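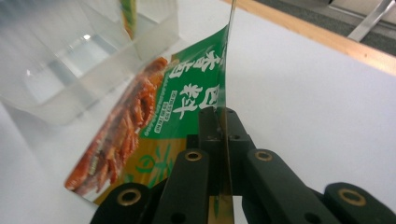

Odorstead Pantry Prices – read me first

G'day, and thanks for downloading this thing! Odorstead is a spreadsheet that got out of hand. It's a record of what I paid for groceries, one row per item per shop, typed in from my own dockets at the kitchen table, mostly after dinner. I've cleaned it up enough that another person can use it without ringing me.

There are 2,657 rows in the current version. They come from 580 dockets and cover 1,005 different products, if you count each pack size as its own product (I do, and I'll argue for it further down).

What's in the folder

prices.csv is the main table and probably all you want.
products.csv has one row per product, with the category, the pack size and my notes.
shops.csv has the three shops and their short codes.
fixes.txt is a running list of mistakes I've found and what I did about them. It's long. Sorry.
old/ is the first go at the whole thing, from when I kept prices and specials in the same column. Please don't use it for anything.

Columns in prices.csv

docket_id – a number I made up. It doesn't match anything printed on the docket.
month – month and year, nothing finer. I don't need strangers knowing which mornings I'm out.
shop – SKU, JAS or FAR.
product_id – joins to products.csv.
paid – dollars and cents, what I handed over for one pack after any discount.
shelf – the price on the shelf ticket, if I wrote it down. Blank means I didn't, so please don't fill it in from paid.
special – y, n or m. The m is for multi-buys, your two-for-whatever deals.
qty – packs bought. For loose veg it's kilos, to three decimal places, straight off the docket.
note – free text and spelled however I felt that night.

The shops

Skutari is the big one near the station and most of the rows are from there. Jasley is the greengrocer, cash preferred, and their dockets fade to nothing if you leave them on the dashboard (ask me how many I lost that way). Farah is the little place on the corner where I go when I've run out of milk at nine at night, so Farah rows lean heavily towards milk, bread, biscuits and chocolate. Don't go comparing average prices between Farah and Skutari and telling everyone the corner shop is a rort. The baskets are completely different! Compare the same product_id in the same month or leave it alone.

Pack sizes, or the thing I get emails about

A 100 g block of chocolate and a 180 g block of the same chocolate are two products in here. When a company shrinks a pack and keeps the price, I start a new product_id and put the old one in the replaces column in products.csv. That means you can follow a product through its shrinking life by hopping along the replaces column, which is the bit I'm proudest of, to be fair. Muesli bars have the longest chain. Chips are the messiest, what with share packs, party packs, multipacks and whatever "extra value" is meant to be that month. If you only want unit prices, divide paid by size_g or size_ml and you're away.

Multipacks have size_g for the whole box, with the number of little packets in inner_count. I got this wrong for ages. The early rows have been redone but if you spot a box of twelve that seems to weigh less than a tea bag, let me know.

Categories

I use nineteen of them and they're a bit idiosyncratic. Tomatoes are in veg, tinned tomatoes are in tins, tomato sauce is in sauces. Capsicums are veg. Crackers and chips are both in snacks, biscuits are in biscuits, and rice crackers moved from one to the other and back before settling in snacks. Encarnación Requena, who used the table for her community college stats class, wrote her own simpler grouping with six categories and I've put that in as category_er. Hers is better if you're teaching. Mine is better if you want to know what I spend on pickles.

Things that are wrong and will stay wrong

November is thin. I was at my sister's for most of it and she does the shopping.
Bag fees are left out. So are pharmacy things, bin liners, and one very expensive mop.
Bottle deposits aren't taken off drinks.
Jasley rounds to the nearest five cents for cash, so their paid figures won't always equal kilos times price.
Nappies turn up for a while and then stop. That was for my nephew, there's no trend there.
Anything marked down at the end of the day with a yellow sticker is special = y, same as a catalogue special. I wish I'd split them. Too late now.

Loading it

Any spreadsheet program will open it. The files are UTF-8 with commas, and notes with commas in them are wrapped in double quotes. Set product_id to text when you import or the leading zeros will vanish and your joins will quietly fail, and then you'll write to me, and I'll tell you to set product_id to text.

What people can do with it

Whatever you like, including class exercises and charts. Put "Odorstead Pantry Prices" somewhere near it so people can find the original. I'd only ask that you don't use it to make claims about what a typical household spends. It's one household, with a cat, and an unreasonable fondness for olives.

Updates

I do the typing-up on a Thursday night when there's nothing on telly, and put out a new version when there's enough to bother with. Corrections are welcome – send the docket_id, the product_id and what you reckon is wrong. I still have most of the paper dockets in shoeboxes and can go and check, though the Jasley ones may take a torch and some patience.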